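Ollia House kitchen meeting, August 17, 2024

Irfan Sinaga chaired. Notes from the last meeting were accepted with no changes.

**1. Counter space.** Residents find it hard to prepare food with so much kept along the tiles. Agreed that the canisters stay at the back, and that the cutting board goes upright after use once we have a rack. 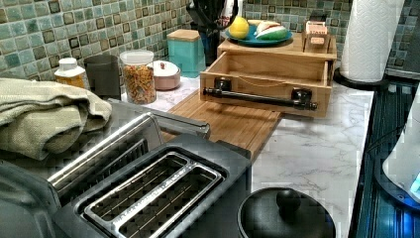
*Toaster end of the counter, with the small drawer unit on the cutting board.*

**2. Drawer unit.** Proposed for tea bags and packets. It takes up most of the board, so it will go on the shelf by the window for a trial until the end of the month. The Wolano shelf brackets cost 62 dollars and come out of the kitchen fund, which stands at 200.

**3. Towels.** Towels are not to be left on the toaster or the toaster oven. Irfan will put up 5 hooks next to the sink.

**4. Toaster oven.** Door to be closed when not in use. Crumb tray to be emptied on Sundays. 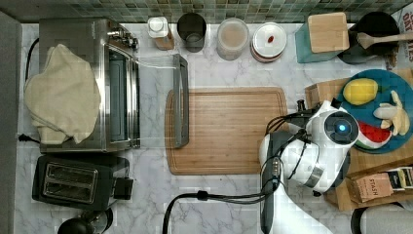 Irfan asked whether the toaster and the toaster oven could swap places, as he burns his wrist reaching past one to get to the other. Left until the hooks are up.

**5. Any other business.** None.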